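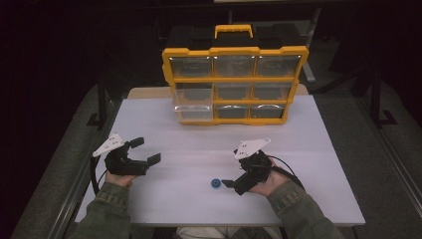
Visit to the Tunley storage fair, November

I came to Tunley by the early bus and arrived when the doors were still closed, so I had time for a coffee that was too sweet. The fair is held in the old wool hall. The entry list said 56 stands, mostly boxes, shelves and cabinets for small workshops.

My interest was small parts. At home I repair sewing machines, and my screws live in jam jars. For this reason I went first to Prolesdale, who had their drawer organizers on white tables, so you could try them as long as you liked. The one I liked best was yellow and black, with nine clear drawers in three rows of three and a carrying handle on top. The drawers are all see-through, and for me this is more important than labels. With jars I must always turn them to find the right side.

Hye-jin Cheon from the stand let me pull every drawer. They ran well, but the bottom row was a little stiff. She said this gets better with use – maybe it does. I asked if the drawers can come out completely and she showed me that they can, with a small lift at the end. I carried the organizer by the handle to the window and back. Empty, it is very light. With screws inside I would hold it with two hands.

After lunch I listened to a talk by Hamish Costigan, who keeps the spare parts room at Clerkberg. He has 2,713 different parts there and sorts them by length, never by name. I did not agree at first, but on the bus I thought about it again.

The steel cabinets by Won were beautiful and too heavy for my floor. Lautaro Lucero, who travelled with me, bought one anyway, and it will be delivered.

Entry is free after three o'clock. The hall is cold, so bring a warm jacket. I bought one organizer, and the jars are now on the balcony.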